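Kitchen > Storage > Galleries > Bowls, nested and not

Bowls, nested and not: a small gallery

October 9, 2023 — Mahlet Gudeta

Quick one this week, I'm behind on everything. Been promising a bowl gallery since February and the emails keep coming, so. Four pictures, some notes. The topic is coloured bowls, the everyday mixing and cereal kind, and how they sit out on a table versus how they sit in a stack. Nothing fancy, no hand-thrown anything.

Background for new people. I grew up in a house with one bowl cupboard and it was a disaster. Pasta bowls on top of pudding bowls on top of the big one you wanted. Every Sunday, the crash. My aunt in Hjaltested had the same cupboard, same size, and hers was silent. Difference was she only kept bowls that went inside each other, and everything else went to the church sale. Took me until my thirties to copy her.

Starting with things spread out. Always start spread out. If you're sorting a cupboard get the lot onto the table first, then look at what you've really got.
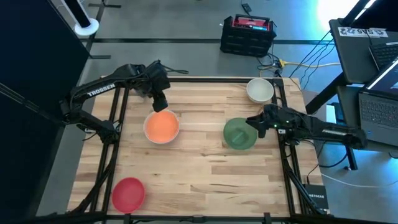 Orange and green across the middle, white at the back, red up front. Butcher-block top.

I like a pale wood top for this. Colours read properly on it. On my old dark table the navy ones just vanished and I'd put away half a set.

Sorting by colour is lovely to look at and no use at all for stacking, by the way. Sort by rim. Put two side by side, look across the tops, the wider one goes underneath. If you can't tell which is wider they won't nest nicely, they'll wedge, and a wedged pair is a pain. Cold water in the top one, warm water round the bottom one, wait a bit, twist. Don't bang it on the bench. I banged mine on the bench. Norolow, set of 3, now a set of 2.

Deep ones and shallow ones are the other fight. A shallow dish on top of a deep bowl sits there like a lid, looks fine, then you pull the whole pile forward and off it slides. Keep the dishes in their own pile. Different shelf if you have one, I don't, mine are beside the toaster.

Right, stacking. Biggest at the bottom, obviously. But do look at the foot as well as the rim. A bowl with a decent foot ring stands steadier and it's kinder to the table, provided the ring is smooth. Run a thumb round it. If it's gritty, a bit of fine wet-and-dry paper sorts it in a minute or two.
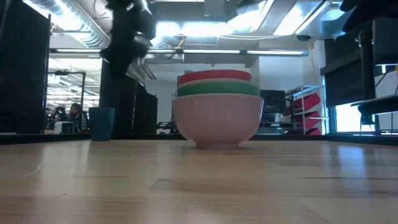

Skarphéðinn Hafstein wrote in to disagree with me on order, and says four in a stack is the most anyone should have, because by the fifth you are lifting the lot with two hands to get at the one you use every morning. He'd put the porridge bowl on its own, right at the front, and never stack it with anything. Also thinks colours should go light to dark so kids can put them back without being told.

Fair on the porridge bowl. Not sold on light to dark, it only works if the sizes happen to agree, and in my cupboard they don't. My sizes go cream, yellow, navy, brown, cream again. No kid is learning that.

What does help is a stack where you can see a stripe of every colour from the side. You know what's in there without lifting anything. Pink, green, cream, red, done. The ones that drop right down inside each other and dissappear are neater, sure, but I forget I own them. Found a Skollis pudding bowl last month that I'd already replaced. Twice.

Mixed sets next. Most of us have them. Something from a flat you shared, something from your mum, the odd one that came home with you from a potluck and nobody ever rang about.

My rule is one row for the daily ones and let the strays sit apart until you've decided. Give them a week out on the table. If no one reaches for a stray all week it can go in the box for the sale.

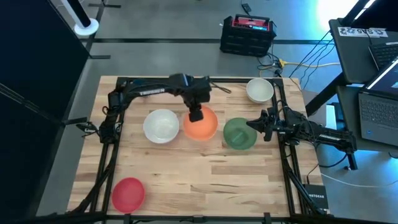 Frosted and see-through bowls are worth a mention because people ask whether they scratch. Yes, they do. Everything scratches, these just show it more, mostly on the inside where the next one sits. A square of paper towel between each one is enough. I used to buy felt rounds, 16 to a pack, and they got damp and smelled, so back to paper towel. Coffee filters work too if you've got the big flat kind.

Plastic goes cloudy in my dishwasher, bottom rack especially. Top rack, cooler cycle. Or just wash them by hand, it's a bowl, it takes ten seconds.

And let them dry all the way before you nest them!! I say this every time. Two damp bowls in a warm cupboard and you'll get that smell, and then you're washing the lot again. I leave mine upside down on a tea towel overnight and stack in the morning while the kettle's on.

Cups. Keep them out of the bowls. I know it looks like a clever use of space, a tumbler standing in the top bowl, but it tips, and then it's the cup and the bowl both. Stand cups next to the stack, leave enough room for your hand to go in between. My cupboard is narrow so it's one stack, one line of cups, nothing behind.

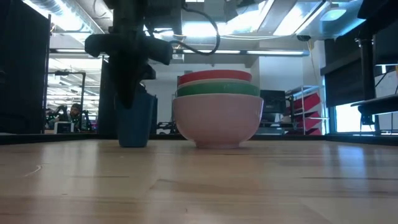

Straight-sided cups are easiest to line up. The ones with a bit of a flare at the top need a finger of space each or the rims knock. I've got a row of old Jurkow tumblers that chipped exactly that way, every one on the same side, from closing the door too hard.

If you're short on height, measure the shelf before you build the stack. Sounds dumb. I've built a lovely stack on the table, carried it over, and been a rim too tall more then once.

Plates next time if I get to it. Ketill Ketilsson has asked about lids, and I have no answer on lids. Mine are in a drawer and I don't open the drawer.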